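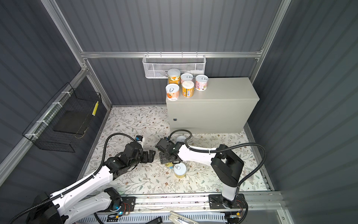
Figure 4.1 A two-armed cell for handling canned goods, with cans on the cabinet and on the mat.

Chapter 4
When the Work Changes Hands

If you have ever put away groceries, you already know more about this chapter than you might think. You pick up a can, turn it so the label faces out, find a spot for it, and reach for the next one, all while thinking about supper. Now suppose that somebody asked you to write down each of those motions so that a machine could do them instead. Where would you begin?

That was the question facing the packing room at Arancibia, a family food distributor that makes up mixed boxes of canned fruit for small stores. For years the sorting was done by hand at one long bench. Graciela Huenchumán had worked at that bench longer than anybody else on the floor, and when the company decided one November to try a pair of robot arms, her supervisor asked her to help plan the change. She said yes, and then (she laughs about this now) went home and worried all weekend.

Her first surprise was how much she knew without ever having said it out loud. She could tell a dented can by the feel of it. She left a little room around the taller ones so her fingers would fit. A gripper needs that room too, and her habit of spacing things out found its way into the written plan almost word for word.

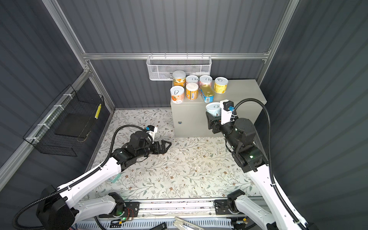
4.1 Tasks, Jobs, and the Difference Between Them

People often say that a machine "takes a job," but a job is really a bundle of tasks, and it helps to untie the bundle before we talk about it. Lifting a can onto a shelf is a task. So is noticing that the labels have changed, calling the supplier, or showing a new coworker how the room runs. Automation usually arrives one task at a time, and the tasks left behind get sorted into new bundles, sometimes happily and sometimes not.

Emiliano Tlapale, who worked the bench beside Graciela, missed the rhythm of the old work and the talk that went with it. His new bundle included setting out the cans, watching the arms, and deciding what to do about a can lying on its side.

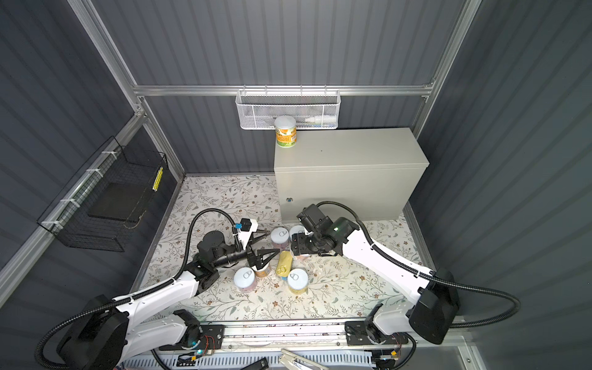
Figure 4.2 Both grippers over a group of cans. The yellow one is on its side.

As you read on, keep a job you know well in mind, perhaps your own or a parent's, and jot down the tasks inside it. We will come back to your list in Section 4.3.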